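How to record demonstrations for a two-arm sorting task

This page explains how we collect examples at Piltine for training a policy on small parts. I wrote it for people who already have two arms mounted and working teleoperation, but who did not record a full data set before. The names Urno and Pritden come up often below. Urno is our recording program, and Pritden is the script which checks the files afterwards. If you use other software, the order of the steps stays the same.

Before you start

Switch on both arms and leave them in the rest position while the motors do their self test. Open and close each gripper by hand control, all the way, two times. If one gripper does not close completely, do the zero calibration again now. A small error in the zero position is hard to see on the screen, but it goes into every episode you record after it.

Check the camera next. It must be fixed, and all screws of its holder must be tight. Put a piece of tape on the holder and on the profile behind it, and draw one line across both pieces. When the line is broken, somebody has moved the camera. We lost a complete Saturday of recordings before we began to do this.

Step 1. Write the task sentence

Write one sentence that says what the arms must do. Ours is: "Pick up the nuts from the table and put them in the tray." Type it in the Urno task field exactly, with the same words each day. If two operators write it differently, you will have two tasks in the data set and you will need to merge them later.

Step 2. Prepare the table

We put the tray where both grippers can reach it and turn it by a different angle for each group of episodes. A tray that always stands straight teaches the model that trays are always straight. The loose nuts go near the tray, black ones and silver ones mixed. The shiny ones give more trouble because of reflections, so do not leave them out.

Then add some objects that have nothing to do with the task. We use kitchen things: a placemat, a plate with bananas, a bowl. They stay at the back and the arms must not touch them. Change their places between groups, and in some groups remove them.

Step 3. Record one episode

Press the record key only when both arms are still. Count one breath, then begin. Move at a calm and equal speed. Many beginners go fast to the object and then wait above it for a long time while they correct the position. The model learns the waiting also.

Decide which arm takes which nut before you start moving. With us, the left arm takes what lies on the left of the tray and the right arm takes the rest. Keep the second arm open and a little away from the tray until the first has let go. When the last nut is in the tray, move both arms back to rest, and then stop the recording.

Step 4. Mark it immediately

After each episode Urno asks for a label: good, recovered or bad. Use "recovered" when a nut fell and you picked it up again in the same episode. Please keep these, they are useful. Use "bad" for collisions, for a camera that stopped, or if your hand came into view. Do not wait until the evening to give the labels, you will not remember.

Step 5. Change the layout

Change something after every 4 episodes. Move the loose nuts, turn the tray, or put a nut on its side. It is not necessary to make big changes. For a first test you need 100 good episodes. For the model that we use now we recorded 600, and the later ones helped mostly with nuts that lie close against the tray.

Step 6. Run the check

Start Pritden on the folder at the end of the session. It reports missing video images, jumps in the joint values and episodes that are much longer than the others. Look at the long ones yourself before you delete them. Sometimes the operator was only careful.

Common problems

The nut slips out when the gripper lifts. Take it across the flat sides and close slower.

The cable pulls at the wrist. Give it a wider loop and fix it at the elbow, then move the wrist to both limits and look if it stays free.

The two arms disturb each other over the tray. Let one of them drop its nut at the near side and the other at the far side.

The Rawat format export fails. In most cases there is an episode without a label. Open the list in Urno, sort by label, and the empty ones will be on top. Give them a label and start the export again.

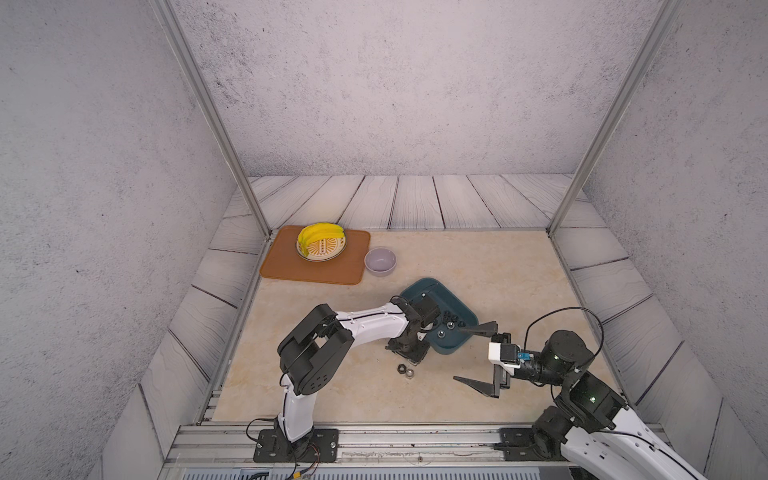
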